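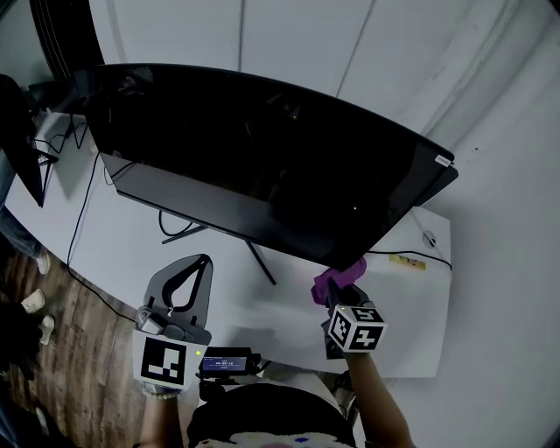
Flolano Workstation Desk, White, with Curved Front Edge

Skindby Office Furnishings
Shared Workrooms and Study Rooms

Product overview

The Flolano Workstation Desk is a long desk for shared rooms in which several people work at monitors during the day. It is supplied in white only. The front edge follows a shallow curve, which allows a chair to be drawn in close to the work surface. The desktop is fitted with a small round grommet through which cables may be led to the underside.

The desk is offered to schools, public offices, training centers and libraries. Private customers may order single units through a registered dealer. Monitors, monitor stands, chairs and cables are not included in the price of the desk.

Placement in the room

The desk should stand on a level floor. It may be placed against a wall or with its long side open to the room. Where two or more desks are joined in a row, the joining plates are to be fastened before any equipment is set on the surface. A row should be planned so that each seated person can leave the chair without asking a neighbor to move.

Monitors on splayed stands are suitable for the Flolano, provided that all legs of the stand rest fully on the desktop. The stand should be set far enough back to leave the front of the desk free for writing.

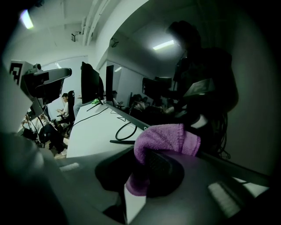

Long white desk with two monitors and office seating.

Cables

Customers often ask for advice on cables, and the matter is best settled on the day of installation. Each cable should be led from the back of the monitor to the grommet by the shortest path. Extra length is to be coiled and tied under the desk. A cable that runs over the front edge can be caught by a knee or by the arm of a chair, and such a cable should be moved before the desk is put into use.

The grommet accepts plugs of ordinary size. Wider plugs must be passed behind the desk. The grommet ring lifts out by hand and should be pressed back into place once the cables have been threaded. Replacement rings are available from the parts office in packs of two.

Care of the desktop

The white surface is to be dusted with a dry microfiber cloth. Marks left by cups, pencils or hands may be removed with a cloth lightly dampened with water and a small amount of mild soap, after which the surface is to be dried. Scouring powder, steel wool and solvent cleaners must not be used. Damage caused by these products is not covered by the warranty.

A separate cloth should be kept for monitor screens. Glossy screens show fine scratches readily, and a cloth that has been used on a desktop may carry grit. Screens are to be switched off before cleaning, and the instructions of the screen's maker take precedence over those given on this page.

Adhesive labels may be attached to the desktop for inventory purposes. They should be removed slowly, at a low angle. Remaining glue can be softened with warm soapy water.

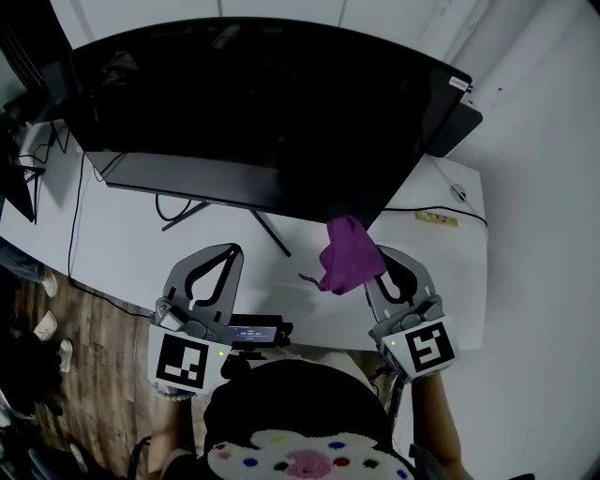

Can a monitor arm be clamped to the desk in place of a stand?
Clamp arms may be used along the back edge only, with the protective plate that is sold as an accessory. The curved front edge is not suitable for clamping.

Accessories

The following items may be ordered with the desk or at a later date:

Grommet ring, white, pack of 2
Joining plates for desks in a row, with screws
Protective plate for clamp arms
Under-desk cable tray, Tuduria series
Microfiber cloths, pack of 7

The Tuduria tray fastens to the underside of the desk with the screws provided. It should be mounted toward the rear so that it does not touch the knees of a seated person.
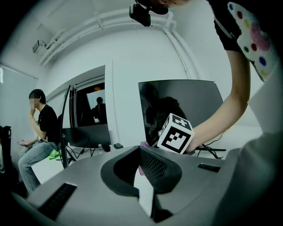
The tray is rated for cables and one power strip, and it must not be used for the storage of books, bags or tools. When a desk is to be moved, the tray should be emptied and the power strip disconnected first. Two persons are required to lift the desk.

Warranty and service

The desk carries a warranty of 3 years from the date of delivery. The warranty covers faults in the desktop, the frame and the fittings under normal indoor use. Orders of 500 units or more are handled under a separate supply agreement.

Requests for parts should state the order number and the room in which the desk is installed. Institutional sales are handled by Nurhan Yurt. Questions on installation and row planning should be directed to Romain Caron at the Kırmızıgül service office.

Product information last revised Thursday, November 30, 2023.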